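Kollwood Lane residential scheme
Progress report to the Shezi Land Fund, period to the end of April
Prepared by Themba Nkosi, project lead

Where we are

The outline application for Kollwood Lane is in, it has been validated, and the consultation period is well under way. I'm very pleased to be able to write that sentence! When I sent you the last report we were still arguing over the access road, and I had half expected to be asking for an extension to the first funding stage. We don't need one.

The application covers 50 homes on the lower two fields, with the upper field kept as open meadow and the old orchard strip brought back into use. The layout is the one you saw in draft, with one change. The row of houses nearest the ridge has been pulled back down the slope, following the second round of landscape work. We kept the number of homes by turning four detached plots into two short terraces near the entrance, and I think the entrance is better for it.

Landscape and visual work

Sizwe Xaba finished the winter viewpoint photography in good light and has now added the spring set, so the assessment shows the site with the hedges bare and with them in leaf. The planning officer asked for two extra viewpoints on the Zammont footpath, and both are included. From the lower one you can't see the development area at all once you are past the stile. From the upper one you will see roofs, and the assessment says so plainly. We have proposed a belt of native planting 400 feet long to soften that view, and the planting schedule gives heights at year one and year 15 so that readers can judge it for themselves.

The tree survey is complete. There are two trees we had marked for removal that the surveyor would like kept, and after a long morning walking the boundary I agree with her. The drainage swale moves a little to the east as a result. Our engineer has already redrawn it and the storage volume is unchanged.

Drainage and ground conditions

The trial pits went in during a dry spell, which made life easy for everyone. Infiltration on the lower field is better than the desk study suggested. On the middle field it is poorer, with clay fairly close to the surface, so we are relying on the swale and the pond there. The county drainage reviewer has had the figures for three weeks and has come back with one question, on maintenance access. We answered it the same day.

Public consultation

We sent letters to 500 households and held two drop-in sessions at Skuvton Hall. The second ran well past its finish time - people simply stayed and talked, and we learned a great deal. The main subjects were traffic at the school junction, the bus stop, and whether the meadow would stay a meadow. We received 23 written responses through the forms, and the full set is in Appendix B with our reply to each.

The meadow question deserves a proper answer. Several residents had seen open land promised on other schemes and then built on. We have offered a legal agreement that ties the meadow to public use, with a named body to look after it, and the draft is with the county's attorney. I'd be grateful for your comments before it goes any further, as the Fund would be a party to it.

One thing we hadn't planned for: the orchard. Three families told us they used to pick fruit there, and one brought a hand-drawn map of the old varieties. Sizwe has worked it into the planting plan, and it has made the whole strip feel like part of the place.
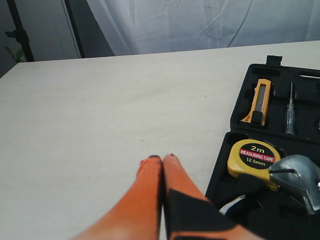
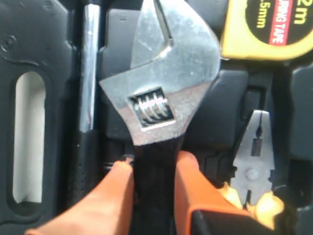
Money

Spending is within the approved budget for the stage. The ecology line is slightly over because of the additional bat survey, and the printing line is under by nearly the same amount. We have not touched the contingency. The breakdown by line is in Appendix C, with invoices to match.

Risks

Highways is still the main one. The reviewer accepts our trip numbers but wants a wider crossing at the school junction, and the strip of land needed belongs to a neighbor. Early talks have been friendly. If they stall, we have a second design that fits inside the existing right of way, though the sidewalk would be narrower than I'd like.

The other risk is timing. Two larger applications are due before the same planning board, and ours could slip back a meeting.

Next steps

Over the coming weeks we will respond to the remaining consultee comments, settle the crossing design, and finish the meadow agreement. Sizwe will take anyone from the Fund around the footpath viewpoints if you'd like to see them on foot, and I'd really encourage it while the hawthorn is out. Please let me have your comments on the draft agreement by the end of May.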